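Sonell portfolio tracker – review
7 March 2021

I switched to Sonell in November, after my old spreadsheet stopped pulling prices properly. It's a web-based tracker for shares and funds, and I've had 11 holdings in it since then, mostly ASX with a couple of US names.

Getting started took an evening. You can import trades from a broker's CSV file, but mine had the dates in a format Sonell didn't recognise, so I retyped the older ones. The free plan stops at 300 transactions. I'm well under that, though anyone with a few dividend reinvestment plans will get there sooner than they expect. 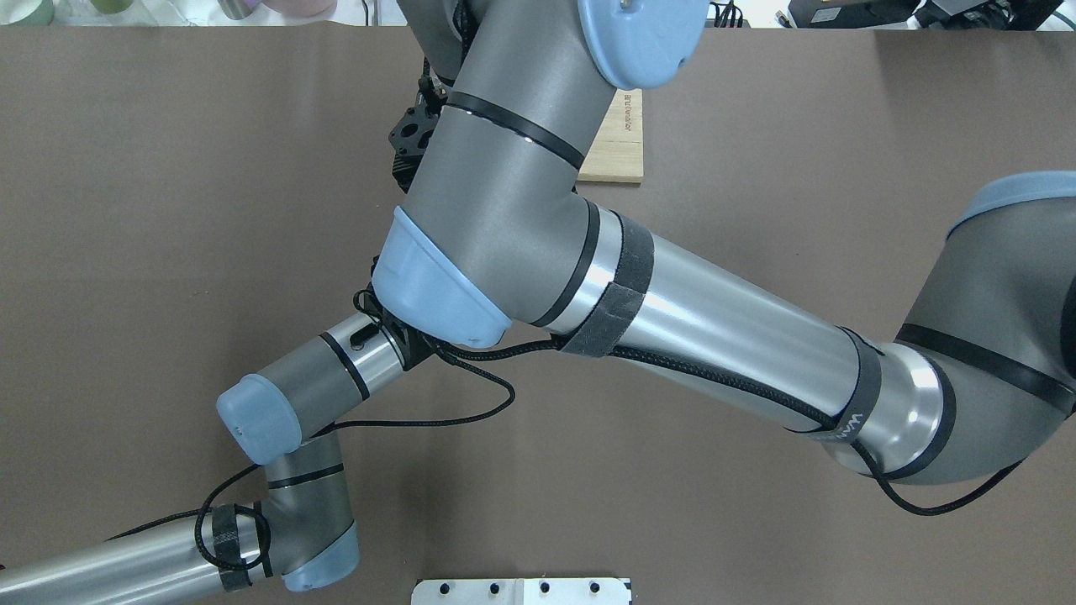
Dividends are handled well. Franking credits go in their own column and the yearly total matched my statements to the cent. Capital gains are less tidy – you can choose which parcel to sell, but the choice is buried two menus down and the labels are unclear.

Prices run 20 minutes behind, which is fine for me. The charts are plain and load quickly. I tried Liteck before this and it had better alerts, but it logged me out every time I changed tabs.

The phone app is poor. It shows balances and not much else, and colours for gains and losses can't be changed.

Three and a half stars. I'll keep using it through to tax time.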